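Flollport Workbench Project: Final Report
Section 2: The power strip

Our brief was to plan the sockets and cable routes for the shared desks in the Quinlan workroom. We started with the power strip, as its place on the desk decides where everything else goes.
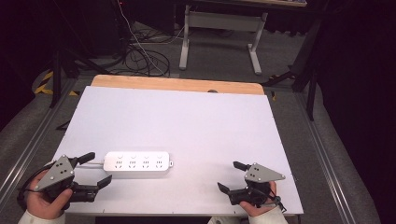
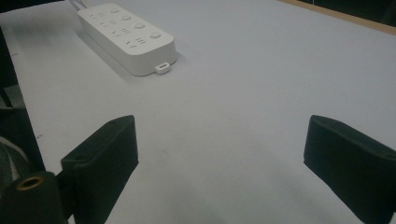

White power strip with four sockets in a row.

Does the strip have to be fixed to the desk?
We decided to leave it unfixed. Each desk is used by up to four groups in a term, and screws or strong tape would mark the top. Groups should put the strip near a corner, with the cord leaving by the shortest way to the edge.

The cord should not hang where people walk. We measured 70 cm from the desk edge to the floor and allowed 400 cm of cord per desk in the Sulavora plan.

Still to do: labels for each plug, and a second check of the cable lengths in December.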